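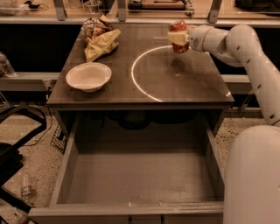
The Snack Cabinet: A Gallery

Every shared room needs one good piece of furniture that people drift towards, and ours is a low square cabinet with a dark brown top and a drawer that pulls right out. It's a Palma, bought second-hand from Flividix in Ellberg, and I have become ridiculously fond of it. It holds the snacks, it holds the bowl, it holds whatever anyone was carrying when they came in. For a few weeks in February I emptied it, cleaned it and filled it again, and took pictures as I went, mostly in the late afternoon when I had the place to tidy.

Captions are short. Click on any picture for the big version, and use the arrows to go round again.

The corner before
The spot between the window and the coat hooks, where we used to keep a stack of folding chairs that pinched your fingers. I measured it three times and still cut the cardboard template too big on the first go. The space wanted something 60 by 60 and there wasn't much wriggle room!

Getting it up the stairs
Wrapped in an old duvet cover and tied with garden string. The drawer travelled separately, which I'd recommend to anyone moving one of these. It slides out further than you expect and always at the worst moment, usually on a landing.

First look in daylight
I love this colour. It's the brown of a really strong cup of tea, and it makes anything you put on it look brighter. A plain white bowl looks splendid on it. So does a crisp packet, come to that.

The top, close up
You can just make out a faint grid in the surface when you look across it. I didn't notice it in the shop at all. There's a soft sheen too, so the lights show up in it, and I spent far too long one evening moving a lemon about to see what the reflections did.

Everything out
The great emptying. All the packets went on a tea towel on the floor, sorted into sweet, salty and mysterious. The mysterious pile was bigger than I'd like, and included a twist of foil with nothing in it that somebody had folded up very neatly and put back.

The drawer on its own
A lovely big plain tray of a thing, with grey-beige walls and no dividers. I know some people like dividers. I had a set from Panelard that I tried in here for a while, and they were perfectly good, but a big bag never fitted anywhere and had to ride on top. Out they came, and they now hold my seed packets at home, where they're very happy.

Crumbs
All right, not the most glamorous picture in the set, but I wanted a proper before and after. They gather along the inside of the front panel, every time, pale little specks in a row. A dry pastry brush gets them out of the corner far better than a cloth does. Brush first, then wipe, then leave it open while you put the kettle on.

The white bowl
Wide rim, fairly shallow, nothing fancy, and exactly right. A deep bowl means everybody digs and the nice ones are always at the bottom. With a shallow one you can see what there is. It lives towards the left of the top, a little forward, and I put it back there without thinking now.

Crumpled packet
Yellow and brown, folded and wrinkled, with one bright yellow flap sticking up at the front like the sail of a toy boat. I took eleven o'clock light, four o'clock light and lamp light of this corner and like the packet in every one of them. Crisp packets are wonderful things to photograph – all those creases!

Red and white
One of the small ones, with a pale creamy band across the wrapper and reddish-brown at the ends. This size is my favourite for the cabinet, as you can tuck so many into a corner, and they go nicely with a mid-morning coffee. I've become a great believer in little packets over big ones. Big ones go soft by teatime, and then somebody finishes them out of duty.

Pouring test
Pretzels into the bowl from a great height, purely for the picture. A good number of them missed. Please see Crumbs.

Behind the drawer
Pull the drawer out and you get a look into the cabinet itself, where it's dim and the dark odds and ends live. I do mean to go in there with a torch and a bin bag. It may be a job for when the evenings are lighter, and I'm looking forward to it more than is sensible.

Polishing
Damp cloth, dry cloth, and then a second dry cloth for the front right corner, where the sheen shows up every fingerprint. I did the edges with a cotton bud and felt extremely pleased with myself.

Filling up again
Salty at the back, sweet at the front, tea bags down the side in their own box. I tried it the other way round but the tall bags caught on the way in and the drawer wouldn't close. Two minutes' work once you've got the order right, and such a satisfying thing to do with a full shopping bag at your feet.

Top with nothing on it
It lasted less than an afternoon. I put the cloth down, went to rinse the brush, and came back to a mug and a satsuma. Quite right too, it's there to be used.

Lamp on, nearly home time
The last one in the set and the one I've got on my phone. The brown goes very deep and warm in this light, and the bowl seems to glow a bit. There were still a couple of pretzels in it, so I had those, pushed the drawer shut with my knee and went to find my coat.

More pictures will go up once I've tackled the inside. If you have a Palma of your own and know where to find a spare drawer runner, please leave a note under the gallery. Ours squeaks on the left side, and candle wax has only helped a little.

Back to all galleries
Next gallery: The Shelf by the Sink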